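Strand Community Kitchen: progress report to the Plotilen Fund
Reporting period to the end of July

1. Summary

The kitchen has now been open for a full year on the grant. We served 1186 lunches in this half, against 1086 in the half before. Most of the rise came after we moved the start of serving from 12.30 to noon, which suits people catching the early bus back to Itetis.

Spending is in line with the budget apart from gas, which is over. Details are in section 3.

2. Activities

Lunches ran every week except the two when the drains were being relaid. During those weeks we sent out cold packs with the library van, and 50 households took one.

The cookery course for people living alone finished its second round. Attendance dropped in the middle weeks and picked up again when we went back to simple dishes - soups, flatbread, baked fish. The evening group asked for a session on cooking with one ring and one pan, and we will run that in the autumn.
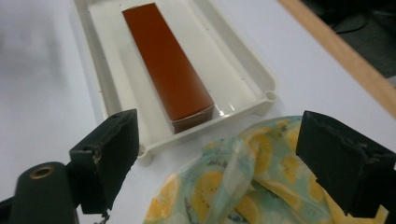 White tray with a long reddish-brown block in it.

The storeroom has been sorted and relabelled. Dry goods are now on the lower shelves and anything with a short date is kept by the door. We threw away much less flour and rice than last year, although potatoes are still a problem in warm weather and we have started buying them in smaller sacks.

3. Money

The equipment line had 2000 left at the start of the period. The new extractor fan was paid for out of this, and Cladetska fitted it. The work took longer than quoted because the old duct was the wrong width, but they did not charge for the extra day.

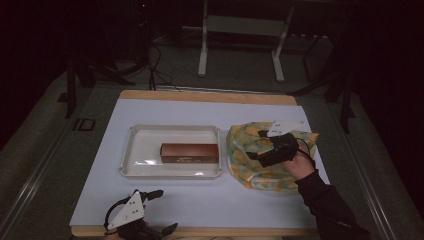

Gas is the one line we cannot hold. The supplier raised the standing charge in spring and we had no notice of it when the budget was agreed. We would like to move part of the unspent training money across to cover it, and ask for your agreement in writing before we do so.

4. Next period

We plan to repeat the course, replace the two worst hobs and try a Plotilen-funded breakfast once a week during school holidays. The lease comes up for renewal and the landlord has said the rent will stay as it is.

Britt-Marie Tangen
Kitchen manager, Strand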